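Retail Basics, Unit 6: Bagging and Basket Work
Handout for the June group
Instructor: Rüdiger Kröger

Read this before the practice hour. Bring it with you, as we will write on it.

1. The order of packing

A customer's bag is packed from the bottom up. Heavy and firm goods go in first, then boxed and pouched goods, then anything that bruises or crushes. Snack bags go in last and lie flat on top. Bread counts as a snack bag for our purposes.

Open the bag fully before you put anything in it. A bag that is half open catches on corners, and people end up pushing goods down by force.

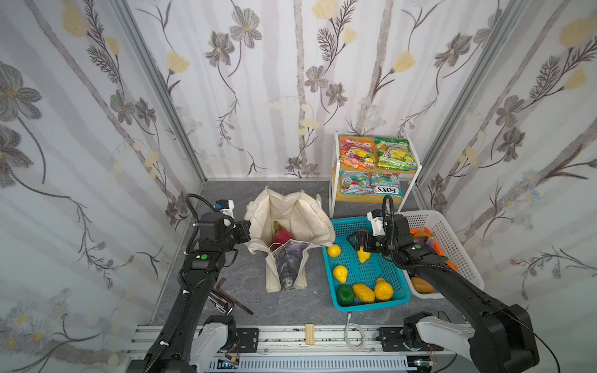 Canvas totes have no stiff frame, so the sides sink as soon as you let go. Pull the rim wide and set the first item in the middle of the base. With the dragon fruit in the open tote, the sides have slumped and the gray pouch hangs over the front edge toward the floor. A pouch in that position should be lifted and stood upright against the side wall before the next item goes in. Fold loose handles to the outside.

2. Shelf goods

Bags on a rack face forward with the logo the right way up. Check this each time you take one away or put one back. On the rack with the four snack bags, find the one that is upside down and note which shelf it is on. Fill the front of the shelf first and do not stack soft bags on each other.

3. Weights for the exercise

The Gundia scale reads in grams. Limit for the small tote in this exercise: 755. Write down the weight of the bag after each item. If your first item is 600 and your second is 195, you are already over, and one of them goes into a second bag. Zero the scale with the empty tote on it.
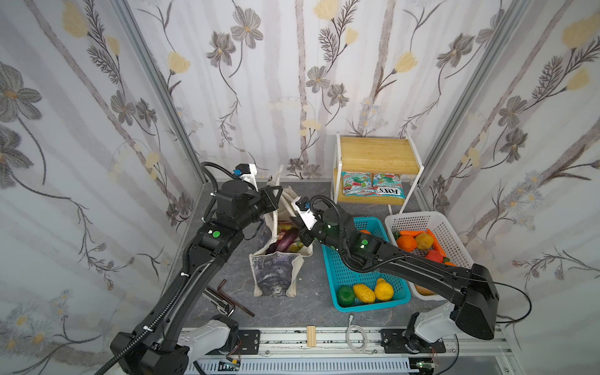 4. Fruit and vegetables

Long or heavy produce such as eggplant goes in before pears and other soft fruit. Keep produce in the basket in a single layer where there is room for it. Take from the near end and work back. Do not drop fruit into the bag; lower it until it touches something, then let go.

Use the Rinaldi sheet for produce names. Mango and pear are mixed up every term when both are yellow. Look at the neck of the fruit.

5. To hand in

Your weight list, with the order of items. One short paragraph on what you would pack differently. Late lists go in the Preller folder by the door.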